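The key to the Reltmont shop was under the paint can, where it had been since before Maricel Sebastian joined. She let herself in at 6 and turned on the lights over the back table. The front half of the room was still full of the table saw and somebody's canoe.

Aileen Belmonte had left a note on the bench. It said the left one was sticking again, and that she had used the last of the thread locker, and that there was soup.

Maricel ate the soup cold and took the left gripper apart.

They had built the pair over the winter from printed parts and a bag of screws Aileen had ordered from a place in Karkberg. Two handles, two fingers on each, a soft orange fin on the inside of every finger. The idea was simple enough. A person held the grippers and did a job with them, the job was recorded, and later an arm would try to do the same job with the same kind of fingers. They did not have the arm yet. They had a frame and one motor under a sheet, and they called that Swai, after a word Aileen's nephew used for anything that fell over.

The trouble was in the slide. One rail had a burr on it that she could feel with a fingernail but could not see. She worked it with a strip of fine paper, wiped it, put it back, squeezed the handle. It closed most of the way and caught.

She took it apart again.

Aileen came in while she had the screws laid out on a dish towel. She had her work shirt on from the bakery and she smelled of yeast.

"You found the burr," she said.

"I found a burr."

"Is there another one?"

"I don't know yet."

Aileen hung up her coat and went to set out the table. She did this the same way every evening, the cup first and then everything else by where the cup was. Maricel kept sanding. When the rail went back in for the third time the fingers shut flat and opened again without a sound, and she did it over and over, listening.

"Okay," she said. "Take that one. I'll read."

Reading meant sitting on the stool with the notebook and calling out the next thing to do. They took turns because the grippers got heavy in the wrists after 15 minutes and because whoever was reading could also keep an eye on the laptop.

Aileen stood up to the table and squeezed both handles once, to hear them.

"Number?" she said.

"We're at 626."

"We were at 626 on the last one."

"The last one didn't save."

Aileen said a word and then rolled her shoulders. "Fine. What is it?"

"Peg into the cup."

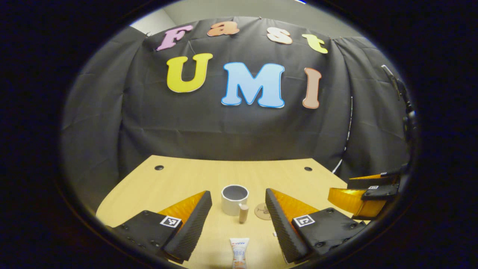
"Left hand or right?"

"Left. Go slow at the rim."

She went slow at the rim. Maricel watched the little bar move on the laptop and did not look at the table at all. She had learned that if she looked, she held her breath, and then Aileen held hers.

"Done," Aileen said.

"Take it out and go again."

They did 30 of those. Somewhere in the middle a man came in for the canoe, saw them, and stood with his hat in his hand until Maricel told him he could talk. He said he only wanted the paddles. He took the paddles.

At the break Aileen sat on the floor with her back against the lumber rack and flexed her fingers.

"Clurnineo wrote back," she said.

Maricel put the notebook down. Clurnineo was a small outfit that sold rebuilt arms out of a former tire store. They had asked in June whether it would take payments.

"And?"

"They've got one. The elbow's been replaced. He wants half now and he'll hold it for us."

"Half is everything we have."

"It's almost everything. I did it on the back of a flour invoice." She took the invoice out of her shirt pocket and handed it up. The numbers were right. Maricel went through them again anyway and found that they were still right, and that there were eleven dollars left over.

"What if it doesn't learn anything?" Maricel said. "What if we buy it and it just knocks the cup down?"

"Then we'll have an arm that knocks the cup down."

"I'm serious."

"So am I. My first year I burned every tray on the bottom rack. They had me on that oven until I could do it." Aileen got up, one hand on the rack. "You want to hold them for a while? My thumbs are gone."

Maricel picked up the grippers. The left one felt different in her hand now, looser, and she had to remind herself that this was how it was supposed to feel. She closed it on nothing. She thought of the arm sitting on a pallet in the tire store with its new elbow.

"Read me one," she said.

Aileen turned the page. She had flour in the crease of her wrist and it came off on the paper.

"Cup to the right side. Then the coaster to where the cup was."

"Which first?"

"Cup first. I just said cup first."

Maricel closed the fins on the cup. They bent around it and held. She lifted, carried it over, set it down, and it rocked once and stayed. The coaster was harder. It lay flat and there was nothing to get under, so she had to push it against one finger and tip it up with the other, and the first 2 tries it slid away from her.

"Do you want me to stop it?" Aileen said.

"No. Leave it running."

"It'll have the misses in it."

"I know. Leave them in."

She got it up on edge, pinched it, and carried it across standing like a plate in a dish rack. When she let go it fell over flat, a little crooked.

"Good enough?"

Aileen looked at the coaster, then at the laptop. "It saved," she said. She wrote it down. Then she tore a corner off the back page, wrote the word half and a phone number on it, and pushed it under the edge of the laptop where they would both see it.

"Next one," Maricel said.

"Same thing, other way."

She moved her feet a little farther apart and reached for the coaster.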